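Wrist camera placement (robot work cells)

Wrist camera placement is the part of work cell practice that deals with where a small camera is fixed on a robot arm, what it must be able to see, and how the area under it is prepared. It is usually treated together with lighting, cable routing and the position of fixed cameras. Most written rules on the subject are house rules kept by a single shop or lab. The best known in hobby and teaching cells is the Ploraton sheet, first passed around in November and revised several times after that.

Scope

The Ploraton sheet covers single arms that work over a table and handle objects made for human hands, such as wheels, levers and knobs. It does not cover guarding, emergency stops or speed limits, and it refers the reader to the arm maker's manual for those.

Surfaces and glare

A glossy surface sends lamp light straight back into a camera held close to it. The sheet asks for a matte mat where one can be had. Where a shiny or patterned mat stays in use, lamps are to be moved to the side and exposure set with the arm in its lowest working position. The arm's own shadow is checked in the same pose.
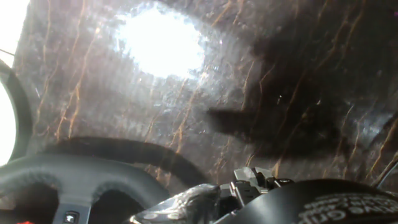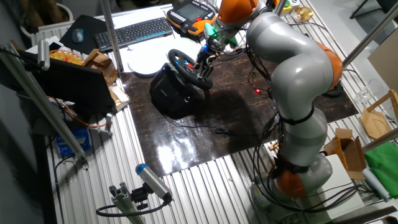 Glossy marbled mat with bright glare, in both views. Second view: arm gripping a steering wheel.

By the Kerimside Handbook desk
Friday, July 27, 2018

Fixed cameras

At least one fixed camera should cover the whole reach of the arm. It is mounted on a post or rail joined to the table frame and never to the arm's base, where it would pick up motion. The Zurkanov variant of the sheet sets the angle between the fixed camera and the table at 45 degrees. Ploraton leaves the angle open and asks only that it be written down.

Cables

Cables on the arm are bundled and strapped at the middle links, with enough slack for the full turn of each joint. Loose cable on the work surface should be kept out of the gripper's path. A cable that must cross the mat is taped at both ends. Straps are checked every 10 working days.

Items on the table

Keyboards, teach pendants and cups are kept outside the reach of the arm. Lý, a teaching lab that adopted the sheet early, marks this line on the table with colored tape. Boxes and tools may stay on the table if they do not block a fixed camera.

Records

Each change of camera position gets a new entry in the cell log, with the lens setting and a test picture. Older entries are kept. The Kerimside log had 151 entries when it was last copied out, of which 57 were changes to lighting alone.

See also: Cable management; Hand-eye calibration; Teach pendant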